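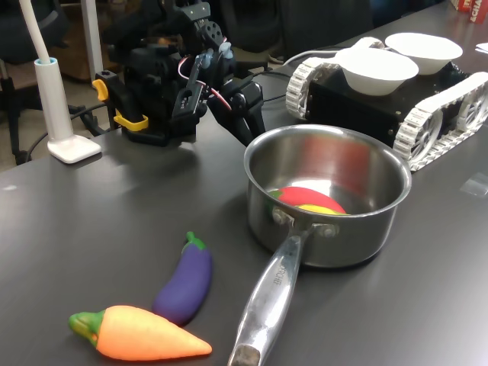 Food hygiene for small kitchens - week 4 handout
Notes to go with the talk, not instead of it. Bring these on the visit to the Watkins site.

Last week recap: bacteria need food, moisture, warmth, time. Take one away and growth slows. Time is the one people forget.

Cleaning v disinfecting
Two seperate jobs. Cleaning gets rid of grease and bits. Disinfecting brings bacteria down to a safe level. Disinfectant on a greasy surface does very little, so clean first, always.

Order of work:
Clear loose food and crumbs
Wash - hot water and detergent
Rinse
Disinfect, leave for the contact time on the label
Rinse again if the label says so
Air dry, or paper towel

Contact time - read the bottle. The one in the Trekulach exercise wants 30 seconds, some want a lot longer. Spray and wipe straight off = waste of spray. Most of you put this wrong on the quiz.

Sanitiser = detergent and disinfectant in one. Still needs two goes, one to clean and one to disinfect.

Cloths
Worst thing in most kitchens. Single use for raw meat areas, no arguments. Reusable ones: hot wash, dried fully, never left in a heap in the sink. Colour code if you can, but a code only works if the new starter has been told it.
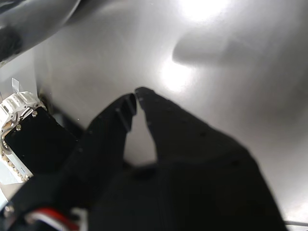 Loria case (reading pack, page 6). Small café, two sinks, one board for everything. Go through it and mark every point where something raw could reach something ready to eat. There are more than it looks. Don't forget taps, fridge handles, and the phone by the till.

Raw and ready to eat
Separate boards, separate knives. Raw at the bottom of the fridge, covered. Veg with soil on counts as raw - wash it before it goes near the salad prep. Hands: 20 seconds with soap, dry them properly, wet hands pass on more than dry ones.

Cleaning schedule
Needs: what, how often, what with, who, signed. Grorlow template is on the course page but it has no column for contact time, so add one. A schedule filled in all at once on a Friday is no use and an inspector will spot the same pen all the way down.

For next week
Finish Loria, one side max
Draft a schedule for one area only, fridge or prep bench
Read the chiling and reheating section

Quiz resits at the end of the session, tell me before if you need one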